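August, gone ten at night

Back from Braston with sore feet and a bag of leaflets. Howard Naylor talked me into the Narkex open day, said I ought to see the thing before slagging it off. Fair enough. More than 50 of us, one tea urn. The demonstration was two robot arms and a laptop bag.
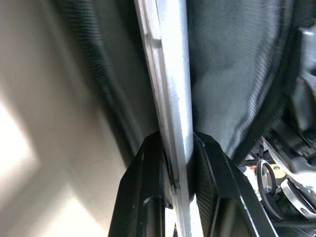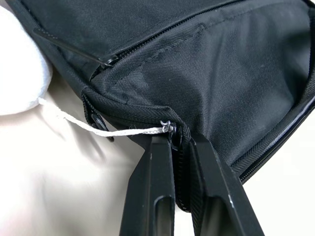 Both arms and the bag:

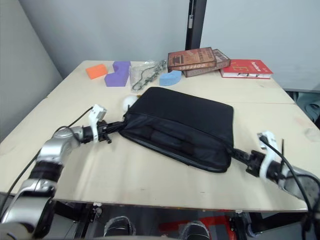
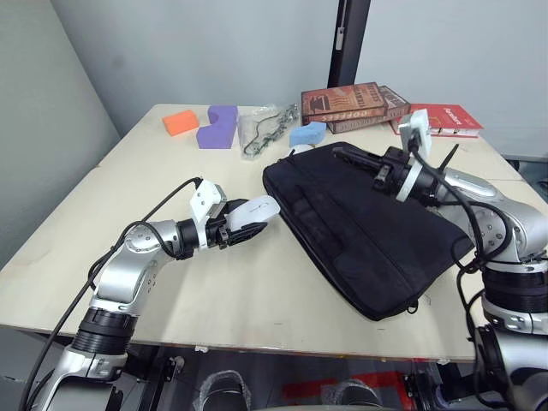

Evie Bramwell did the talk. She kept saying "handling soft goods" as if a bag were a wild animal. I asked how many goes it gets wrong and she said 70 tries so far on bags, and then moved on to a slide about Borkia, who are supposed to be buying two. I didn't hear a failure figure — perhaps I missed it. Dennis Mottram asked what happens with a bag it has never met, and was told that was a very good question.

I'll give them the grippers, which are neater than I expected. But Chelsea could pack 124 orders before lunch at the old place, with a cold, and I'd like to see the sum that beats her.

Howard loved it. Argued all the way to the ring road. Must ring the garage tomorrow about the clutch.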